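Handout 4: Looking after the two-arm cell
Revised Aug 15, 2020

Last session we powered everything down and I talked far too long about fuses, so this time we get our hands on the arms. I wrote most of these notes after Fulgencio Valdovinos and I did the June service, and the numbers come from our log, so please don't copy them over to the Nelora bench!

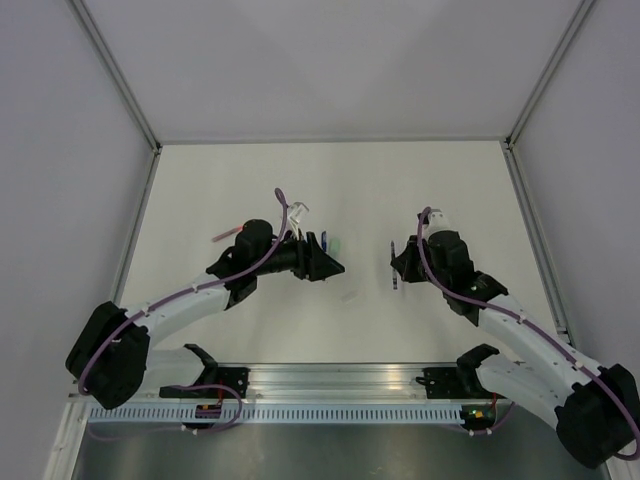

Cables and clips

Start with the purple cable on each arm. Follow it with your fingers from the wrist down the forearm and past the elbow, and stop at every white clip. You want the cable held but still able to slide a little (if it can't, it'll pull at the wrist connector sooner or later). Leave the loop near the wrist alone – I know it looks untidy, and every year someone tightens it up for me. Then bend each arm slowly through its range with the power off and listen for rubbing. We swap clips every 800 hours, or sooner if one has gone brittle.

Fingers and grip

Wipe the fingers with a dry cloth, then do the pen test. Stand a marker upright between the fingertips and close gently, and look at it from the side.

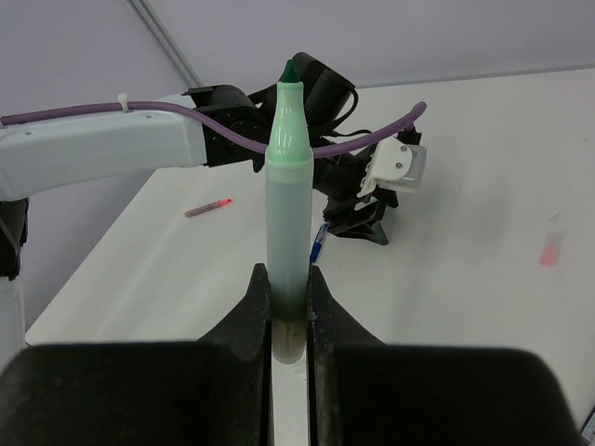
If it leans, loosen the finger screws a quarter turn, square things up and try again. My closing value on the left arm is 183 and on the right it's 827, and yes, they're mirrored, so the gap between them is normal. Write down whatever you end up with, plus the cycle count. At 4,000 cycles we redo the zero position, and we'll do that together in Handout 5.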